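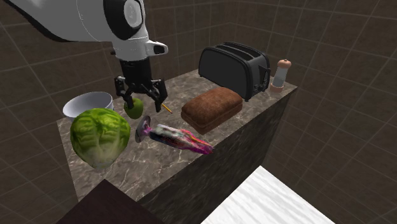
Cahier de labo — 25/5/19
Journée portes ouvertes, compte rendu à chaud (à recopier proprement plus tard, ou pas)

Arrivé avant l'ouverture pour relancer le simulateur. Le poste 1 refusait la licence, passé sur le poste de secours. Kvido sur la console, moi au micro, Jussara à l'accueil puis avec nous à partir du deuxième groupe.

Démo retenue : scène cuisine de Gurnow, bras blanc, pince noire à deux doigts, consigne « prendre la pomme ». Plan de travail en marbre sombre, volontairement encombré. Le crayon jaune juste à côté de la pomme, c'est le cas qui nous intéresse : si la pince descend de travers elle accroche le crayon. Laissé tel quel pour le public.

Groupes : 3 passages, 33 visiteurs en tout d'après la feuille de Jussara. Surtout des lycéens et des parents, plus deux personnes de chez Arango qui ont posé les vraies questions (temps de calcul, frottement, pourquoi pas une ventouse).

Passage 1 — OK. Pomme saisie, levée, reposée. Applaudissements, un peu gênant vu que c'est un écran.

Passage 2 — raté au premier essai, doigt droit trop bas, contact avec le plateau, arrêt de sécurité simulé. Kvido a remonté l'approche et relancé sans rien dire. Deuxième essai bon. Le public préfère nettement quand ça rate, à garder en tête pour décembre.

Passage 3 — demande d'un gamin : attraper la salade. Trop grosse pour l'ouverture, on a essayé quand même. La pince pousse, la salade roule, fin de l'épisode. Très gros succès.

Question revenue à chaque groupe : c'est quoi le truc bariolé couché devant la pomme ? Répondu « un objet de la scène » et passé à la suite. Voir avec Kvido si la texture est bien celle du catalogue, moi je n'en sais rien. Le pain et le grille-pain par contre tout le monde reconnait.

Technique :
— entrainement sur 2,000 épisodes, dont 1,000 avec la position des objets tirée au hasard. Dit au public, personne n'a réagi sauf Arango
— latence d'affichage pénible quand le vidéoprojecteur est branché. Câble ? carte ? pas eu le temps
— carrelage brun des murs trop sombre une fois projeté, on perd le fond de la pièce. Éclaircir
— la vue de près marche mieux que la vue d'ensemble, commencer par là

Jussara voudrait une version où le visiteur choisit l'objet lui-même. Faisable pour la pomme et le pain. Moulin à poivre à tester, haut et étroit, j'ai peur qu'il bascule.

À faire :
— renvoyer le badge à Niten
— sauver les journaux du passage 2 avant que Kvido écrase le dossier
— répondre à Arango pour la ventouse
— demander à Gretitness s'ils reprennent le vidéoproj ou si on le garde jusqu'à la prochaine séance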